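Outdoor seating and signage scheme, Gremham town centre
Progress report to the Irnbridge Traders' Fund, second quarter

Summary

The scheme is running three weeks behind and slightly under budget, and I would gladly swap one for the other. All the planters are in, most of the parasols are up, and the printed windbreaks have been delivered twice, the first time with the word "Gremham" spelled as it is pronounced after a long lunch.

Windbreaks and banners

The first batch of windbreaks went back to the printer in Masby and was replaced without charge. The proof we signed off was correct; I have checked it more often than is healthy. The replacements are on the railings outside the bakery and both cafes in Market Row. They are weighted at the base after one of the originals made a short trip to the bus station on a windy Wednesday.

Shopkeepers were asked whether they wanted their own name on the panels or the town's. They wanted their own name, larger. We have settled on the business name across the middle and the town mark in a bottom corner, where it is doing its best.

Table-top items

The fund agreed a small sum for dressing indoor and outdoor tables, so that premises without a pavement licence could still take part. We have bought jars, candle holders and menu stands, to be shared out among the smaller premises before the autumn evenings.

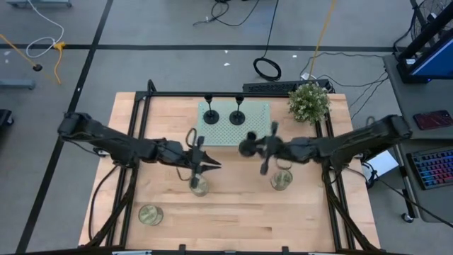
Small clear glass jar.

Two premises have asked if they might have the candles without the menu stands. One has asked for the menu stands without the menus. I have said yes to both, as neither costs us anything and the paperwork for saying no is longer.

Parasols

We ordered 16 and have put up all but four. The remaining four are waiting on a decision about the paving in Chapel Court, which was lifted for a water main and put back at an angle best described as personal. The bases will not sit level on it. The highways office has promised a visit in August and I have written this down in ink.

The Miranda range was chosen over the cheaper option for its replaceable covers. This has already proved its worth, thanks to the gulls. 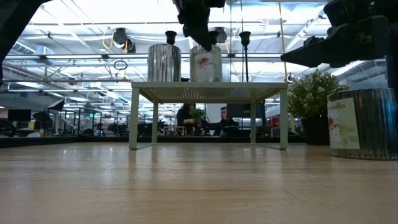

Money

Spending to the end of the quarter stands at £3,062 on the table-top and small signage lines together. The delivery charge on the first windbreaks has been refunded. We are still owed £200 by the parasol supplier for a late delivery, and they have been very pleasant about not paying it.

I would like the fund's agreement to move any underspend on signage into spare covers. The form for this is attached, along with the form that asks whether I have attached the form.

Next quarter

Finish Chapel Court, paving permitting.
Hand out the remaining table-top items.
Fit the two A-boards at the station end, once the station agrees which end that is.
Ask traders how the season went, and leave enough room on the sheet for the answer.

The next report will follow at the end of the quarter, with receipts.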